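Courses > Robot Manipulation Lab > Handouts > Unit 4: Grasping small things on a desk
6 min read

Notes from Unit 4, plus everything I promised to write down and then didn't get to (we ran out of time, my fault, I talked too long about fingers again).

So, where we are. Everyone has used the hand-held gripper by now and everyone has a folder of demonstrations. The next step is the desk task: approach a small object, close on it, lift, set it back down, open. Sounds like nothing. It's the task that eats most of the semester, and I love it, so please bear with me.

Approach first. Come in slowly and keep the gripper level for the last stretch. A lot of you are swooping, and I get it, swooping feels natural because that's how your arm likes to move! But a policy trained on swoops learns to swoop, and the arm in Lab B is much worse at stopping than you are. Pick one approach angle per object and stick with it for a whole batch. Then change it for the next batch, on purpose, and write down that you changed it.

Closing. The fingers are soft and they bend around what they touch, so you have slack to play with. Don't use all of it. If the ribs are folding over, you've squeezed past the point where the width reading means much. Raimo Kemppainen's group had a lovely clean set in January, really nice lighting, steady hands, and half of it was squeezed so hard that their width curve went flat at the bottom. They redid it. It took them one afternoon and the new set trained on the first try, so don't be scared of throwing things out.

Where to grab. For anything longer than it is wide, line the fingers up with the two long sides and close across the middle. Rounded tops are trouble. If your fingertips are too high they ride up over the curve and the object squirts out forward (you will all see this, it's pretty funny the first few times). Go lower than you think. Tyyne asked in class whether you should aim for the center of the object or the center of its weight, and my answer was a mumble, so let me do better: center of the weight if you're lifting, center of the shape if you're only sliding it. When you can't tell where the weight is, lift it a tiny bit and see which end droops.

How many demos. I'm asking for 60 per object from each pair. Last year I asked for 170 and what I got was 40 careful ones and a long tail of bored ones. When the whole class is pooled we'll have over 1,000, and that's plenty for what we're doing with them.

Backgrounds. Please do not clean your desk for this! I mean it. Tõnu Krūmiņa ran the same training twice as his project last year, once with bare tabletops and once on desks people really work at, and the bare one fell apart as soon as somebody left a notebook out. Plants, books, stickers, whatever lives on your desk can stay on your desk. Keep the patch right around the object open enough that the fingers can get in, and leave the rest alone. 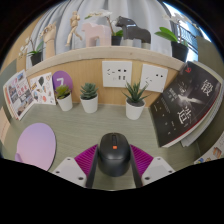
A mouse is a good first object, by the way, and I'd start there if you're nervous. It's low, it's rounded, and it has an obvious front and back, so you can tell straight away if your labels got flipped. Keep the fingers on the sides and away from the wheel. If yours has a cord, tuck the cord behind it or pick a different mouse, cords are Unit 6 and Unit 6 is its own adventure.

Naming your files: object, pair number, batch letter, run. All lowercase. Kerttu Heiskanen wrote the loader and it's very patient about most things but it will not forgive a space in a file name. Upload to the Skutunell folder, not the old Kuusisto one. The Kuusisto one still accepts uploads, which is mean of it, and I can't see anything you put there.

Throw out a run if you bumped the object before closing, if your other hand wandered into view, or if you stopped to talk. Keep a run if you missed and corrected. Corrections are gold! We want those.

Due 5/3/26, both partners' names in the notes file. Orvokki Halonen has the spare fingertips if yours are tearing near the base, ask her before you reach for the tape.

Reading for next time: the Bradelel handout on contact, first half only. Skip the derivation in the gray box, we'll do it together on the board and I'll try to get the signs right.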